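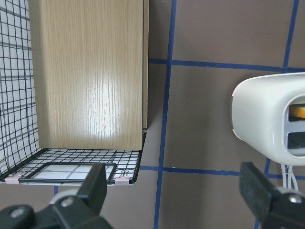 Home Visits Workshops Calendar Contact

Open day at the Tomoana building, Jevham
3 min read

Tomoana opened its ground floor to visitors in June 2021, and I went along with Glenys Whitcombe, who had booked two places back in November. The building has 2,582 square feet on that level. We came in by the side door, signed the sheet and were given a map that had the restrooms in the wrong corner.

The first stop was storage. Tomoana likes black wire mesh for its racks, with small pale pink clips gripping the wire edge. Boards are stored upright on the mesh. Glenys asked whether a heavy board makes the shelf sag, and Tane Tawhiri, our guide, said they had moved the heaviest ones to the floor last year.

After that came the breakfast corner, which Kidadura set up and which most of the families had come for. The worktop is covered in brown paper and marked off in squares with blue tape, so that each item can be given its own place.

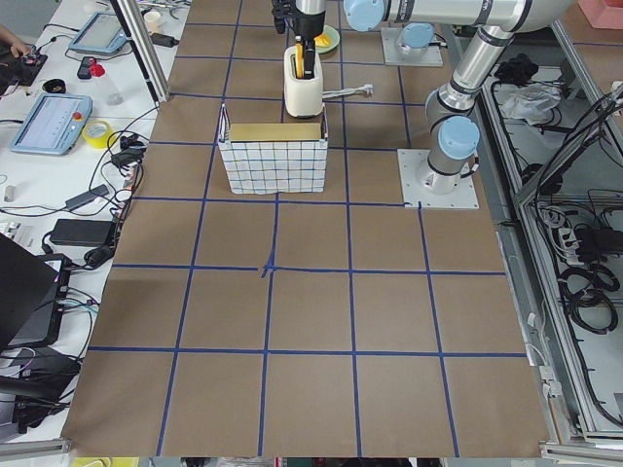 The toaster is a plain white one with a slot on top, and a light green plate goes just behind it. The checked basket stands in front, with a flat board across the top as a lid. I would have put the basket farther away to leave more room for the plate, but Tane said they had tried several layouts and kept coming back to this one.

The talk in the back hall lasted 40 minutes. It was mostly about Tokadach, the newer site, and was hard to hear from our row. Coffee was $2 a cup. Parking is on the street behind the building, and the lot across the road is for residents only.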